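Wornus Home Help > Walls, Tables and Surfaces

Flowered wallpaper over a marble-pattern top, is it too much?

I papered three sides of my work nook and now I can't decide if I love it or if it gives me a headache. Please look and tell me which pattern has to go.

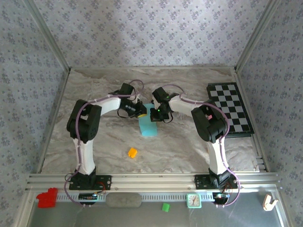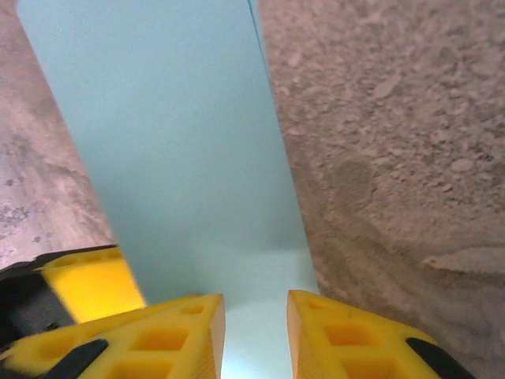 The first one has the wallpaper and the tabletop in it.

marblemess65
Member, Iltitz

OK so! The paper is one I fell for at the Festine outlet, a pale gray-blue with little flowers all over it, and I put it on the back and both sides. The work surface was already marble-patterned when I got it and I really don't want to replace it. Separately I like both of them a lot. Together... I go back and forth every day.

What bugs me most is small stuff. I keep blocks and little pieces on there, and the orange cube is no problem at all, I can find that one without my glasses. The light blue block is another story. With that wall behind it I have to look twice, and it isn't even tiny. I also put down a black-and-white checkerboard mat in the back right corner, so yes, I know, that makes three patterns. The mat has to stay.

I was thinking of a plain mat in the middle, or painting over the wallpaper (it took me two evenings and I'd cry a little). And a side issue, the paper has started to lift a bit down low where a side wall meets the back. You can't see it in the photos. I used Twal paste from a tub I opened in November, if that matters. Would it come back down with more paste, or do I have to strip that whole piece?

Posted Jun 2, 2018

papered_over
Regular, 65 posts

Don't paint it! The flowers are small and the color is quiet, and from a few steps back a print like that reads almost like a plain wall. I'd cover part of the tabletop. Get a plain mat, no pattern whatsoever, in something darker than the block — charcoal or a deep green would be my pick. Skip white, it will just blend into the marble look and you'll be right back here.

Keep in mind a mat only helps when you're looking down. If you're sitting in front and the block is standing up, you still have wallpaper behind it. I had this with pale thread spools against a pale wall, and what fixed it was a strip of plain card standing along the back, 4 inches tall. I cut mine from a poster board and I can take it away when company comes.

For the lifting, you don't need to strip anything. Ease the edge open, brush out any dry crumbs, put a thin coat of paste on the wall side with a small artist's brush and press it from the flat part toward the corner. Wipe off the extra with a damp sponge. Then leave it alone for 18 hours, and I mean really alone, I poke at mine every single time and regret it. I'd buy fresh paste too. A tub that's been open since November isn't worth the gamble when you need so little.

gluegun_granny
New member

I like it how it is. Paint the blue block red?

twocoatsplease
Regular

Agree on the fresh paste. One thing to add, if your paper went around the corner in one piece instead of being cut there, it may keep pulling away no matter what you brush behind it. In that case slit it right down the corner with a new blade, paste both edges and lap one over the other by a hair. With flowers that little I doubt anyone would spot the overlap.

On the patterns I'm the other way. I'd leave the top bare and lose the wallpaper on the back only, keep it on the sides. But it's your nook and you're the one sitting at it.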